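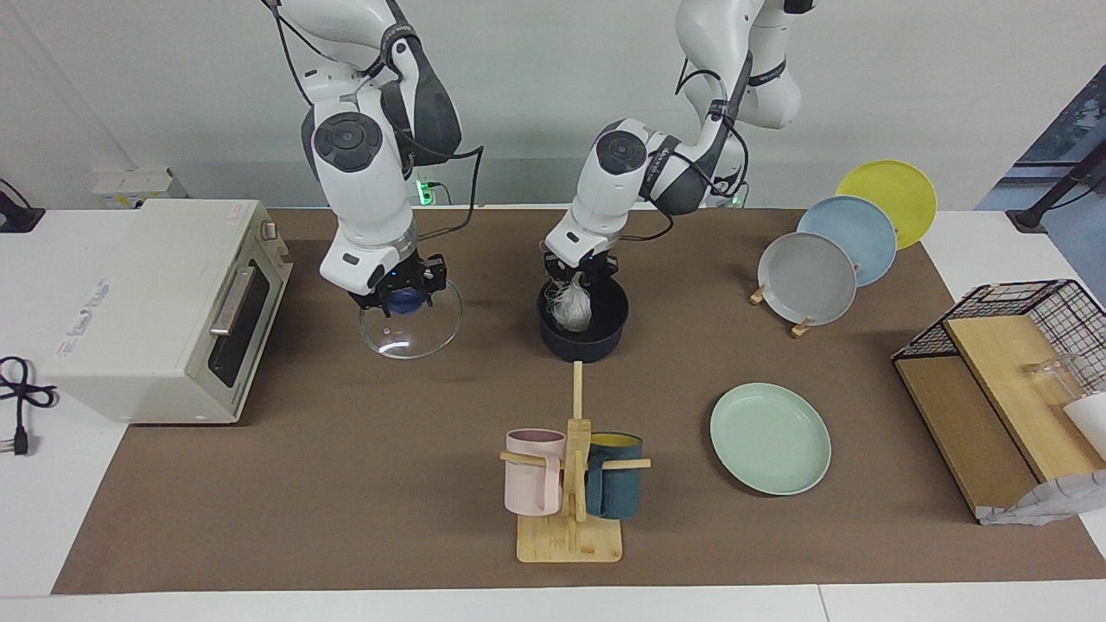

La tapa de cristal y la olla azul marino.

Hola a todos:

Perdonad que conteste con tanto retraso, llevo una semana de cierre y he leído la lista a saltos. Copio lo que me interesa del mensaje del otro día:

> Lo de siempre: el ministerio anuncia que va a exigir un porcentaje de componente nacional en las compras públicas y las grandes (Ekedico la primera) salen a decir que es inviable. Yo creo que si no se obliga, no compran aquí. ¿Alguien tiene experiencia real como proveedor?

Pues yo tengo alguna, y no toda buena. En Tindall hacemos piezas de chapa y llevamos desde septiembre intentando entrar en el registro de proveedores. Nos pidieron 121 documentos. ¡121! Entre ellos un certificado que caduca antes de que te contesten, así que lo hemos sacado dos veces (y pagado dos veces, claro).

En lo de obligar estoy a medias contigo. Ernex nos compraba 2000 soportes al mes sin que ninguna norma se lo mandara, porque les salía a cuenta no esperar al barco. Cuando bajó el flete volvieron a importar y nos quedamos con 823 unidades en el almacén, que ahí siguen por si a alguien le hacen falta, las dejo baratas. Con un porcentaje mínimo igual habrían mantenido una parte del pedido. O igual habrían montado una filial que le pone la etiqueta a lo que viene de fuera, que eso también lo he visto.

Lo que sí me preocupa del borrador es el plazo de pago. He buscado y no dice nada, y para un taller de nuestro tamaño cobrar tarde es peor que no vender. Trarnus, que es bastante más grande que nosotros, dejó de presentarse a concursos por eso mismo. Si vamos a mandar alegaciones como lista, yo metería ese punto el primero, antes que los aranceles.

¿Alguien sabe si el umbral de 700 euros para el contrato menor simplificado sigue en pie? En una versión aparece y en la otra ya no lo encuentro.

Un saludo, y a ver si esta vez contesto antes

PD: el borrador que circula por aquí no lleva los anexos, si alguien los tiene que los suba por favor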